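Drelesier Residential Services
Minutes of the laundry and room standards meeting, November
Start 14:00

Present: Zinhle Dlamini (chair), Bảo Lương (minutes), floor leads for Zilero House and Sivness House.
Apologies: stores.

1. Minutes of the previous meeting

Accepted with one correction. Under item 3, "hand towels" should read "bath towels". The shelf label in the Zilero linen room was printed from the uncorrected version and is to be replaced.

2. Folding on the bed

ZD reported that the folding table at Sivness is still out of use and that clothes are being folded on the beds. The floor lead asked whether this could continue once the table is back. Two points were raised.

Plush covers drag. Dark cotton and jersey pick up fibres from a new blanket, and the cloth creeps when a fold is pulled across. BL noted that the effect drops after the blanket has been washed a few times. The Sivness lead had not found it a problem with trousers but had with thin tops.

Contrast helps. Black items are easy to find and square up on a pale or bright cover. On the navy covers at Zilero, corners are missed and socks are left behind. The pink cover with the bow print was given as the better case.

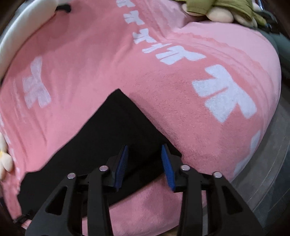 3. Folding method for trousers

The current sheet gives two methods and staff use both, so drawers do not stack evenly. BL proposed a single method, as follows.

Lay the trousers out flat at full length and smooth the crotch before making any fold. Bring one leg over the other with the seams matched. Turn the point of the seat in so that the long edge is straight. Fold the hems up to just short of the waistband, then fold in half again.

The Zilero lead asked for the seat fold to be optional, as it adds time and makes no difference to joggers. ZD disagreed: without it the finished stack leans. After discussion the seat fold was kept for all trousers with a fitted waist and left to the folder's judgement for joggers and pyjamas.

It was also pointed out that the sheet does not say what to do with creases at the crotch. These should be worked outward by hand towards the hems. Pulling on the waistband only moves them. Wording to be added.

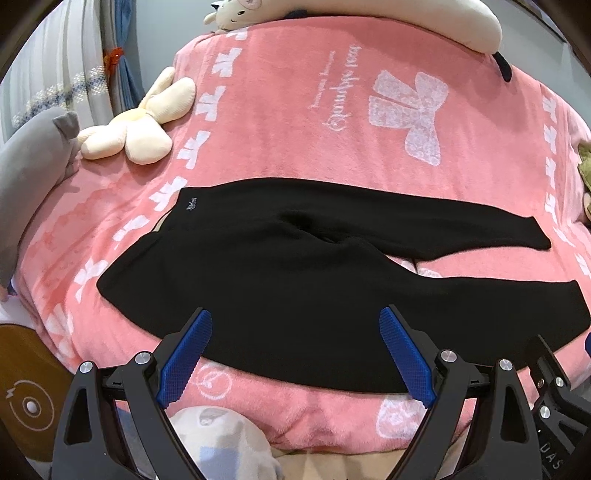
Trousers laid out sideways on the pink bow-print blanket, legs spread.

The waistband should be closed before folding where there is a button or zip. Drawstrings are to be tucked inside and not knotted.

Agreed: single method adopted. BL to redraft the sheet and send it to both houses.

4. Soft toys and personal items on beds

The Sivness lead asked for a rule. At present some staff move plush toys to a chair while they fold and some leave them in place. Residents have complained about toys being put back in the wrong order or on the floor.

Agreed that toys stay on the bed if there is room to lay out one garment at full length. If there is not, they go to the head of the bed and are returned afterwards. They are not to be washed with the bedding unless the resident asks.

5. Blanket washing

The plush blankets are being washed at the same setting as the cotton covers. ZD asked for a separate line on the wash card: cool wash, spin no higher than 900, no softener, low tumble or line. Softener flattens the pile and was thought to be the cause of the matted patches on the older blankets at Zilero.

The Đồng detergent on trial at Sivness has given no trouble on dark clothes. One load of whites came out grey, but it had been mixed with a charcoal towel and was discounted. Trial to run for 4 more weeks.

Agreed: wash card to be amended. Printed blankets to be turned face in before washing.

6. Labels

Stock of iron-on name labels stands at 2000 across both houses. No order needed. Labels on trousers are to go inside the back waistband, clear of any maker's logo. 18 pairs at Zilero have been labelled on the pocket lining and will be redone as they come through the wash.

7. Any other business

The Zilero lead asked for a second lint roller for each floor. Approved.

The dryer filter log at Sivness has gaps. ZD to speak to the evening shift.

Actions
BL – redraft the trouser folding sheet, including crotch creases and drawstrings
BL – reprint the linen room shelf label
ZD – amend the wash card for plush blankets
ZD – dryer filter log
Zilero lead – relabel trousers
Sivness lead – detergent trial notes for the next meeting

Meeting closed 15:10.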